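Demonstration gathering (robot learning)

Demonstration gathering is the practice of recording a person steering a robot through a task, many times over, so that a learning system can later try to copy the movements. It is also called teleoperated collection or, more loosely, teaching by example. The second name is disputed, as the machine is given no rule and no explanation, only recordings.

Background

The wish to have a machine repeat a skilled worker's motions is much older than the computers used for it now. Sinenent, a maker of packing equipment, dates its own interest to 1927, the year of a works notebook describing a cam cut to follow the hand of a bottle packer. The notebook has been shown at trade fairs but never published in full, and whether the cam was ever made is not known. Writers on the subject tend to repeat the date and leave out the doubt.

Later paint-spraying and welding robots were often led through a path by hand and played it back exactly. Present methods differ in that the recordings are used to fit a model, which is meant to cope when an object has been moved a little. How far it does so is the main point of argument in the field.

Method

A session is made up of episodes. Each episode starts from a set position, covers one attempt at the task, and ends when the operator marks it as kept or thrown away. Camera pictures, joint angles and the opening of each gripper are stored together against a shared clock. The operator may move a pair of smaller arms which the working arms follow, or may use hand controllers.

Between episodes the objects are put back, usually with small changes of place. This resetting is dull work and is seldom described in reports, although it can take longer than the episodes themselves. At Vilungate, a shared workshop whose notes on the subject are fairly open, operators work in blocks of 30 episodes and then change over. The notes say the limit was set after complaints of sore wrists.

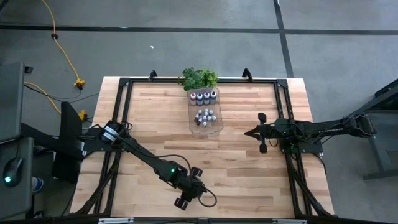 Two-armed stations are the usual choice for tasks in which one hand must steady what the other picks up. Their supporters say that such a station can be used for almost any tabletop job, a claim that deserves some care. Small containers show why. With dropper bottles grouped loosely in a clear tray, some of them leaning, and a row of taller bottles standing behind, a gripper with two flat pads has to come in at a slightly different angle for nearly every pick. A person makes that adjustment without thinking. A model has to find it in the recordings, and if the operator always starts with the same bottle it may find something else, such as the habit of going to that spot.

Quality of recordings

There is no agreed measure of a good demonstration. Some groups keep only smooth, quick episodes. Others keep fumbles and recoveries, arguing that a system which has never been shown a slip will have no answer to one. Both positions are held with more confidence than the published tests support.

The Malý scale, a five-step grading sheet filled in by a second viewer, is sometimes put forward as a common standard. In practice viewers disagree most over the middle grades, where most episodes fall. Winar, a program which grades episodes by the jerkiness of the arm, avoids that quarrel but tends to reward slow operators.

Criticism

The most persistent critic has been Fongchan Nakpan, whose essay "The Same Table Twice" was circulated among collection teams in May. Nakpan argues that success rates are commonly measured at the station where the recordings were made, under the same lights and with the same objects, and so say little about any other room. The essay reports a tray-emptying model trained on some 50 hours of recordings which did well at its own station and failed on most attempts once the table had been turned to face a window.

Replies to the essay have mostly held that more varied recordings would cure the fault. This may be so. It is also the reply given to nearly every failure in the field, and it is hard to test, because no one has said how much variety would be enough.

A smaller complaint concerns credit. Operators are rarely named in the papers that rest on their work, and their hours are often folded into the cost of equipment.

See also: Lead-through programming; Teleoperation; Bin picking; Grading of recorded tasks

This article was last changed on Sunday, April 20, 2025.

Contact the editors | Copyright and reuse | Back to top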